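生活支援ロボティクス概論 第5回 配布資料
家事と作業場の雑務を、機械はどこまで引き受けられるか

2026年6月11日 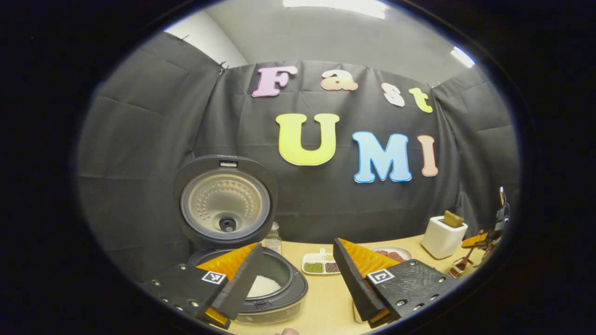

前回は、産業用アームが得意とする仕事の条件を整理した。対象物の形が決まっている、置き場所が決まっている、周囲に人がいない、という条件である。今回はこの条件がそろわない仕事を扱う。中心になるのは台所仕事で、後半で小規模な作業場の雑務にも触れる。

結論を先に書いておくと、「家事ができるか」という問いには一言で答えられない。炊飯のような一つの家事の中にも、今の機械で十分にこなせる動作と、まだ任せられない動作が混ざっている。そこで、家事を動作の単位まで分けてから考える。

1. 用語の確認

この資料では次の三つの言葉を区別して使う。

作業：人が頼むときの単位。「ご飯を炊く」「パンを焼く」「部品箱を補充する」など。

動作：作業を構成する手の動きの単位。「ふたを開ける」「すくう」「差し込む」「つまむ」など。

条件：動作が成り立つための前提。容器の位置、照明、対象物の硬さ、許される時間など。

報道やデモ映像では作業の名前で成果が語られることが多い。「ロボットが朝食を作った」と聞いたら、どの動作を機械が行い、どの動作を人が準備として済ませていたかを確かめること。食材がすでに切ってあり、皿が決まった位置に並んでいたのであれば、難しい部分の多くは人が引き受けている。

2. 炊飯を動作に分ける

炊飯器を使う場合、人の手が行う動作はおおよそ次の順になる。

(1) 米びつから米を量り取る
(2) 内釜に移して研ぐ
(3) 水を捨てる。数回繰り返す
(4) 水加減を合わせる
(5) 内釜の外側をふき、本体に戻す
(6) ふたを閉め、ボタンを押す
(7) 炊き上がったらふたを開ける
(8) しゃもじでほぐし、茶わんによそう
(9) 内釜とふたの内側を洗う

(6)と(7)は現在の二指グリッパでも安定して実行できる。押す場所と力の向きが決まっており、多少ずれても失敗が小さい。ただし(7)では蒸気が出る。カメラのレンズが曇ると、次の(8)で位置の推定が崩れる。動作の成否が一つ前の動作に左右される例である。

(8)は見た目より難しい。炊いた米は粘りがあり、しゃもじに残る量が毎回変わる。よそう量を見た目で調整するには、すくった後に一度見直し、足りなければもう一度すくうという判断が必要になる。人は無意識に行っているが、機械には明示的に学習させなければならない。

(2)(3)(9)は水を扱う。研ぎ汁を捨てるときに米をこぼさない傾け方は、釜の重さの変化を手で感じながら決めている。カメラだけに頼る方式では精度が出にくい。(9)は洗い残しの判定が加わるため、さらに難しい。

3. 粒、生もの、柔らかいもの

台所の対象物を扱いやすさで分けると、次のようになる。

硬くて形が一定のもの（びん、皿、缶）
把持の研究が最も進んでいる。透明なびんは深度センサに映りにくいという別の問題がある。

粒状のもの（米、豆、雑穀）
一粒ずつつまむか、道具ですくうかで難度が大きく違う。緑豆と小豆を仕切りで分けておくような作業では、隣の区画に粒が混ざったとき、それを見つけて戻せるかどうかが評価の分かれ目になる。

柔らかく変形するもの（食パン、葉物、布巾）
強くつまむとつぶれ、弱いと落とす。指先に柔らかい素材を使うと許容範囲が広がる。焼いた食パンは表面が硬く中が柔らかいため、焼く前とは適切な力が異なる。

生肉など衛生管理の必要なもの
把持そのものに加えて、触れた指で次に何を触ってよいかという手順の問題が生じる。人なら肉を触った後に手を洗う。機械の場合、指先の交換、カバーの装着、洗浄のいずれかを作業計画に入れる必要がある。デモでは省略されやすい。見学や映像視聴の際に注意して見ること。

4. 教え方：手持ちグリッパによるデータ収集

動作を機械に覚えさせる方法は大きく三つある。

一つ目は遠隔操作である。人が操縦装置でロボットを動かし、その記録を学習に使う。実機と同じ体で記録できる利点があるが、装置が大がかりで、家庭に持ち込みにくい。

二つ目はシミュレーションである。大量に試せるが、米の粘りや布のしわのような物性を再現することが難しい。

三つ目が手持ちグリッパで、カメラの付いたグリッパを人が直接持って作業する。UMI（Universal Manipulation Interface）と呼ばれる系統の装置が代表的である。ロボット本体がなくても記録でき、人の手の速さに近い動きが取れる。指に付けた四角いマーカーは、カメラから指の開き具合を読み取る目印として使われる。

三つ目の方法の弱点も押さえておく。

・手に伝わる感触は映像に残らない。力の情報が要る動作では別のセンサが必要になる。
・人は無理な姿勢でも手首をひねって対応してしまう。その軌道をアームが再現できるとは限らない。
・広角レンズを使うため、画面の端では物が歪んで見える。
・同じ机、同じ道具で集めたデータだけでは、よその台所で失敗しやすい。

最後の点について、演習で使うZorauデータ集では、一つの動作につき2,000回分の記録を収め、机と食器の組み合わせを21通りに変えてある。回数よりも組み合わせの数が効く、という傾向を次回の演習で各自確かめてもらう。

5. 作業場の雑務

家庭と工場の間に、小規模な作業場という領域がある。修理工房、仕出しの厨房、部品の小分けをする倉庫などである。専用機を入れるほどの量はなく、毎日やることは少しずつ違う。

事例として、Riihimäki作業室での試行を取り上げる。Justgate社のアームにKurnov型の二指グリッパを取り付け、部品箱の補充と作業台の片付けを担当させたものである。

補充作業では、箱の種類が決まっていたため導入後すぐに運用に乗った。失敗の多くは、袋の口が折れて中身が出ないというもので、人が袋を切り直せば続行できた。

片付けでは結果が分かれた。工具を所定の位置に戻す動作は安定していたが、「これは片付けてよいものか」という判断でつまずいた。作業途中の部品と不要な端材は見た目がほとんど同じである。最終的に、作業者が途中の部品を決まったトレイに置くという取り決めを作り、トレイの外にあるものだけを機械が扱うことにした。

この取り決めによって機械の仕事は易しくなったが、人の側には置き場所を守る手間が増えた。自動化の効果を測るときは、このように人へ移った手間も勘定に入れる。

6. 評価のしかた

成功率だけを見ると判断を誤る。少なくとも次の項目を併記する。

所要時間：人の何倍かかるか。夜間に行う作業なら遅くても構わないが、朝食の準備では問題になる。

介入回数：人が手を貸した回数。40回の試行で一度も止まらなかったのか、止まるたびに人が直したのかで意味が変わる。

失敗の重さ：豆をこぼすことと、熱い釜を落とすことを同じ一回の失敗として数えない。

復帰能力：失敗した後、自分でやり直せるか。

準備と後始末：開始前に人が整えたもの、終了後に人が洗ったもの。

成功率95％という数字は研究発表では高く見える。しかし一つの動作が95％でも、それを9回続ければ全体の成功率は6割強に下がる。2節の炊飯を各自計算してみること。途中で失敗に気づいてやり直せる機械なら、この数字は大きく改善する。復帰能力を重視する理由はここにある。

7. 現時点での見通し

位置の決まった物を運ぶ、押す、開け閉めする、差し込むといった動作は、環境を少し整えれば実用の範囲に入っている。すくう、盛り付ける、仕分けるといった動作は、条件を絞れば動くが、家ごとの違いにはまだ弱い。洗う、ふく、汚れを判定するという動作と、生ものを含む一連の調理は、人の監督なしに任せる段階にない。

家庭への導入を考える場合は、価格や設置場所に加えて、故障時に誰が責任を持つか、カメラの映像がどこに保存されるかという問題もある。これらは第7回で扱う。

課題

自宅または職場の作業を一つ選び、次の形式でまとめる。A4用紙2枚以内。次回の授業開始時に提出。

・作業を5つ以上の動作に分ける
・各動作について、必要な条件を書く
・機械に任せられる動作と任せられない動作を分け、根拠を書く
・人が準備や後始末として引き受ける部分を書く

炊飯は資料で扱ったので選ばないこと。洗濯物をたたむ作業を選ぶ場合は、衣類の種類を一つに限定する。図は手描きでよい。

次回の持ち物：本資料、ノートパソコン（Zorauデータ集を事前にダウンロードしておくこと）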